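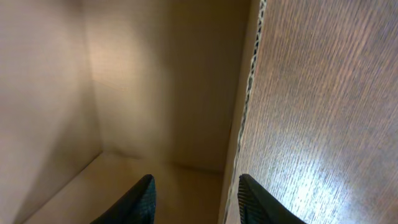 Mimota writes and checks working rules for companies that use robot arms to pick, place and pack goods. We do not build robots and we do not sell them. Most of our customers run arms that reach into shelves, bins and cardboard boxes all day, and most of them came to us with a machine that worked well in the demo and less well in the building. A box is a good place to see why. Two black fingers go down between a plain cardboard wall on one side and a shiny wood-grain panel on the other, and the panel throws back a glare strong enough to wash out its own colour. Our rules for reaching into containers cover walls, corners, raw cut edges and reflections, and each of those has its own page.

Who we are

The company was started by Emiko Murakami and Stuart Pearce. Emiko had spent years on the floor of a packing plant, the last part of it as shift lead on a line with four arms. Stuart wrote test procedures for lifting equipment. They met on a job where the robot had a thick safety manual and no written answer to the question of what the operator should do when a box arrived with one flap folded in. They wrote that answer together, on two sides of paper, and the plant still uses a version of it.

We are a small office. Emiko runs site visits and training. Stuart runs the test room and signs off every rule before it goes out. The rest of us do a bit of both, and everyone on staff spends part of each month at a customer's site.

What we do

Site reviews. We come to your building, watch the cell through at least one full shift and one shift change, and write down what people do as well as what the procedure says they do. You get a report in everyday words. Each finding names the rule it relates to, the person who can fix it and how soon we think it should be fixed.

Working rules. We keep a set called the Mizuno Rules, named after the street our first office was on. It covers approach speed, grip force, reaching into containers, dropped items, restarts and hand-guiding. There are 61 rules in the current edition. Customers may copy them, cut them down and put their own name on the cover. We ask that you keep the rule numbers, so that operators who move from one site to another can find their way around.

Testing. Our test room has two arms and shelves of containers, many of them used. We test in worn boxes as well as new ones. Last year we logged 2,273 container picks against the rules, and the logs are open to any customer who wants to read them.

Training. We run a one-day course for operators and a two-day course for the people who teach the arms new tasks. The largest group we take is 12. Trainees write one rule of their own before they leave, and a few of those have ended up in the set.

How we write a rule

A rule starts with something that went wrong or nearly did. We write down what happened, then try to make it happen again in the test room. If we can't, the rule waits in a folder marked open.

Every rule has to fit on one page and has to say what to do, when to do it and how to tell that it has been done. We do not use "take care" or "as appropriate." If a rule needs a number, we give the number and the test it came from.

To give you an idea, these are the first lines of the section on reaching into containers:

Rule 22. Before the first pick of a shift, move the open gripper to its lowest point in an empty container and check the gap to each wall.

Rule 23. Stop fingers short of the floor of a container by the distance set on the job sheet. Do not use the floor to find the height.

Rule 24. Where a container has a cut or open edge, set the approach path so the fingers pass to the inside of it without touching.

Rule 25. Where a wall is glossy, run the check under the lights that will be on during work. Repeat it if the lights are changed.

Rule 26. Replace the container when a wall gives under a light push of the hand.

Rule 24 has been rewritten more than any other. The old wording said "clear of the edge," and two sites read that in two different ways.

What we don't do

We are not a certification body. A review from us does not replace the safety standards that apply to your machine or the risk assessment your own company has to carry out. If we see something during a visit that falls under those, we tell you the same day and stop the visit if we need to.

We don't take payment from robot makers or gripper makers. Vimar and Foltex, who share our building, are packaging firms. They supply us with boxes at the normal price.

Changes to the rules

The set is revised once a year. Comments close at the end of December and the new edition goes out soon after. The current edition is dated 3 January 2019. Rules that have changed carry a bar in the margin, and dropped rules keep their number with the word "withdrawn" next to it.

Working with us

A first visit takes one day and has a fixed price. Please have a recent job sheet ready for each cell, and let the operators know we are coming. We will want to talk to them without a manager in the room.

To book a visit or send a comment on a rule, write to the office and put the rule number in the subject line if there is one. Comments on testing go to Stuart Pearce, everything else to Emiko Murakami.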